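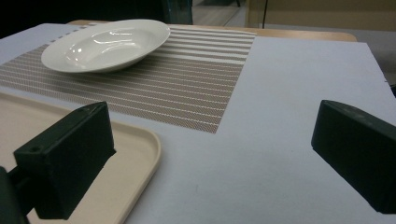

How does a learning system pick up a household chore such as setting a table? It studies many recorded examples of people doing the job by hand, each one a little different from the last.

KURENDALE, Monday, July 29, 2024 - Stornis today announced the second stage of its table-setting program, which gathers examples with hand-held grippers for use in training robot arms. The first stage opened in March and produced 217 recordings. Of these, 182 passed review and have been added to the training set.

Work in the second stage centers on plates, placemats and serving trays. Operators hold the gripper themselves and carry out each task at an ordinary pace, and a camera on the tool records the motion from close range.
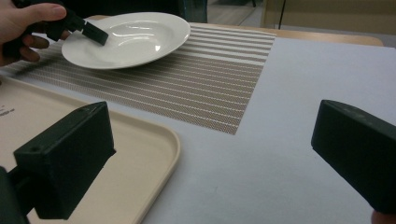 Recordings are reviewed by Balogun, the company's partner for data checking. Reviewers mark the start and end of each action and set aside any recording with missing footage. Mistakes that the operator corrects are kept and labeled as such.

Stornis plans to add 200 recordings in the second stage, made at 2 sites - Kurendale and Vatier. Results from both sites will be reported separately.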